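Wednesday, late

I meant to be in bed by ten and it is well past that, but I want to get today down while I still have the order of it straight in my head, because I know from experience that by the weekend I shall remember the biscuits and none of the numbers.

The morning went on the planner. Or rather it went on being cross with the planner, and then, after a second pot of tea, on reading what it had been telling me all along. I have been running the kitchen tasks in Nelia with the planning budget set to 50 milliseconds per step, a figure I chose in April for no better reason than that it looked tidy, and I had got used to thinking of the little hesitations in the left arm as a fault in the controller. They aren't. When the planner runs out of time it hands back the last good path, and the controller, poor obedient thing, follows a path that was meant for where the arm was a moment ago. I must have looked at that plot a great many times and admired the colours.

So I gave it 500 milliseconds, just to see, and had it plan ahead in the background while the arm got on with the piece it already had. The hesitation went. The queue between the two is a bit of a bodge — a list and a lock, and a comment in capitals telling me to do it properly — but it held up all morning and I felt very fond of it by lunch.

After lunch, perception, which I had been putting off. The Tirkier branch has the new segmentation in it, and I had promised to try it against the overhead view before the people at Ansah freeze their version. It is good on plain, solid things. It is much less good where one thing sits inside another, and worse again with anything see-through, and it has a habit I find almost touching of treating a strong shadow as a thing in its own right, with a boundary and a label and everything. I ran 21 layouts and put the worst ones in a folder by themselves. Most of the afternoon's views were some variation on this counter, with the basket and the microwave along the back and the arms' shadows lying right across the white.
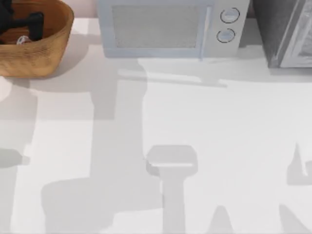 Dratska wrote back within minutes of my posting the results, to say that I was asking the segmentation to do the planner's job, and that if I already knew the joint angles at every step I could work out where the shadows would fall and mask them before the model ever saw them. There was a second message after it, rather kinder, pointing out that the lights in Nelia don't move unless I move them.

I went and made toast and thought about that. It is quite right, and it is perhaps 3 evenings of work, and I had been all set to spend a fortnight retraining. My one worry is that it makes the simulator a nicer place than a real kitchen, where the lamps are wherever somebody left them. I wrote back saying so, at too great a length, and have not had an answer yet.

Still to do tomorrow: put the lock right, take the capitals out of the comment, and rerun the see-through cases with the mask off so that I have something fair to compare against. Also buy milk.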